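Trilter 腕部相机夹爪套件 常见问题

首页 > 套件 > Trilter > 常见问题
最后更新:2020年9月13日

Trilter 上架以来,我们收到的来信比预想的多得多,很多问题问得特别细,读起来很过瘾!这一页把大家问得最多的整理在一起,由 Sevari 的 Griet Van Hecke 和 Adelmo Colombo 轮流维护。没找到答案的话,页末有联系方式。

Trilter 是什么?
一套装在机械臂末端的电动夹爪,腕部带一个小相机,配套软件叫 Imgate,负责收图像、记录夹爪开合和回放。您可以只买夹爪,也可以买带相机的整套。我们自己最喜欢整套,能从夹爪的角度看它怎么接近一件东西,看多少遍都不腻。

它适合抓什么?
日常尺寸的小件:笔、管子、瓶盖、手柄、布料、小盒子。软硬混在一起的桌面也很适合拿来练,比如一件硬的圆柱形物体搁在一团布上,夹的时候既要对准角度,又不能把布一起带走。这类任务我们自己做得最多,也最有意思。

太薄的东西呢?
单张纸、保鲜膜这类不推荐。能不能夹起来很看桌面,垫一层布会好一些,但我们不敢保证。

最大负载是多少?
3 公斤,指夹爪正中夹持、慢速移动的情况。夹长的东西请尽量夹靠近重心的位置,夹在一头的话,手臂加速时容易打转。

手指可以自己换吗?
可以,而且非常欢迎您折腾!手指用螺丝固定,随箱有一把小扳手。图纸在下载区,有 3D 打印机就能改。Trygve Hägglund 给我们寄过一套他自己画的加长手指,现在已经放进下载区的“用户作品”栏目,夹深口容器很好用。

换完手指要重新校准吗?
要。在 Imgate 里选“校准 > 手指”,夹爪会自己完全张开再合拢,手不要放在中间。校准没做完就开始录,开合数值会偏,后面很难补救。

支持哪些机械臂?
目前有 7 款法兰可以直接装,完整列表见“兼容性”页。不在列表里的,请把法兰孔距发给我们,多数情况加一块转接板就行,转接板由 Van Wijk 加工,单独下单。

走线会不会妨碍转腕?
线从夹爪侧面出来,装的时候请留一个松弛的弯。最后一个关节转到极限之前,先用手慢慢带着转一遍,看线有没有绷紧。Ruben Vandenberghe 写过一篇走线笔记,图很多,强烈推荐新用户先读。

相机能拆下来单独用吗?
硬件上可以,但镜头的焦点是按手指前方那一小段距离调的,拿去拍房间全景会发虚。

相机看到的画面里总有一大块夹爪,正常吗?
正常,这是安装角度决定的。我们特意让手指留在视野里,这样回放时能看清手指和物体的相对位置。想少看到一点外壳,可以换随箱附带的斜垫片,重新装好后记得再校准一次相机。

逆光的时候画面太暗怎么办?
夹爪外壳和手指都是黑色,背后如果是白桌子或者窗,夹着的东西朝镜头这一面就容易变成一团黑。先在 Imgate 里关掉自动曝光,手动往上调一到两格,桌面过曝一点没关系。再不行就在侧面加一盏小灯,位置低一些,别从夹爪正上方打。
有光泽的金属件正好反过来,曝光调高以后反光会糊成一片,需要来回试几次。

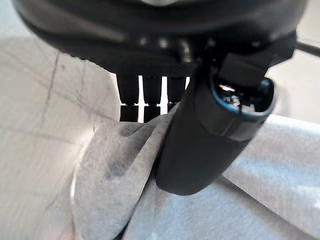

腕部相机视角:黑色圆柱形物体与灰色布料,背景偏亮。

可以连续跑多久?
我们在工作室里连续跑过 36 小时,中间没有停机。长时间运行请把夹持力设在中档,外壳摸上去发烫就歇一歇。

录下来的数据存在哪里?
默认存在您自己的电脑上,我们这边收不到。Imgate 按任务建文件夹,每次抓取一段,图像和夹爪开合数据放在一起,可以整段导出。

没有编程基础能用吗?
能!Imgate 里有一个叫“跟着做”的模式,从装夹爪到第一次抓取一步步带着走。Mafalda Moreira 拿它带过一个课后小组,学生们第一节课就录到了自己的抓取。想写代码的话,Python 接口也有,示例都在下载区。

备用手指多少钱?
一组 69 欧元,含螺丝,颜色只有黑色。

下一批什么时候发货?
这一批售完后,下一批预计一月发出。预订不收定金,留个邮箱就行。

保修怎么算?
整套保修两年,自己打印的手指不在范围内,但因此松动的螺丝我们照样寄新的。

还有别的问题?
写信给我们,或者到用户论坛的 Trilter 版发帖。附上 Imgate 的版本号和一小段录像,我们看得更快,也特别想看看您在抓什么!

相关页面:兼容性 | 下载区 | 走线笔记 | 用户作品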